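Search products

Prusik PW-2 Worktop Oil

13 January 2018
By Bastian Wiegand
5 comments | 9 shares

Prusik PW-2 is a clear hardening oil for solid wood worktops, benches and table tops. It soaks into the surface and leaves a low-sheen finish that can be patched locally without stripping the whole top. It replaces the earlier Zamora grade, which was withdrawn in October.

Suitable for oak, beech, maple and birch. Not suitable for veneer, painted wood or surfaces previously sealed with varnish. Sand to 120 grit before the first coat, working along the grain, and remove all dust with a dry cloth. Finer sanding closes the grain and reduces uptake.

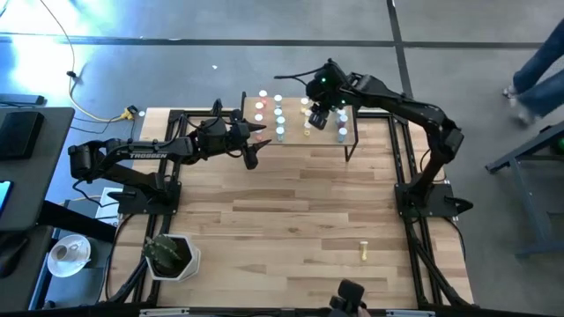
Light butcher-block top in a black aluminium frame.

Apply two coats with a lint-free cloth or short-pile roller. Wipe off any oil left standing after 15 minutes. Allow five hours between coats at normal room temperature, longer in damp conditions. Treat the underside and end grain as well, or the top may cup. The surface reaches almost 85 per cent of its final hardness after nine days; keep standing water off it until then.

Supplied in tins of 1 litre and 5 litres. Thinning is not required. Clean tools with white spirit. Oily cloths can catch fire on their own: soak them in water and dry them flat outdoors before disposal.

Matching products: Dillus scouring pads, Camerik end-grain sealer.

2 people found this page useful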